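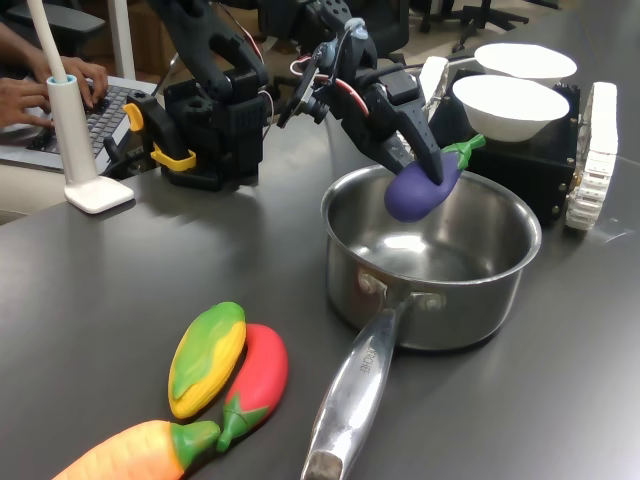
## 4. Recording Demonstration Episodes

This section applies to the Staketti pick-and-place task, in which the arm transfers toy vegetables to the saucepan. Complete the calibration in Section 3 before proceeding.

1. Confirm that the base of the arm is secured to the table.
2. Place the saucepan within reach of the gripper. Vary its position slightly between episodes.
3. Set out the vegetables on the open part of the table. They should not touch the pan.
4. On the laptop, open Brirkix and select **New Episode**. Enter the operator code and the name of the target object.
5. Start the recording and wait two seconds before moving the arm.
6. Guide the gripper to the object, close the fingers, and lift. Carry the object over the rim and release it.
7. Return the arm to its rest position and stop the recording.
8. Mark the episode **Success**, **Failure**, or **Discard**.

**Note:** Failed grasps are to be kept and marked **Failure**. Use **Discard** only for software faults or interruptions – for example, a lost connection to the arm.

**Caution:** Keep hands clear of the arm while recording is active. Check that the wrist wires move freely before each session.

### 4.1 Session Limits

A session consists of no more than 18 episodes per operator. Training requires at least 2,000 accepted episodes; the April release contained 2,732. Questions about labeling should be directed to Dragica Stoyanova.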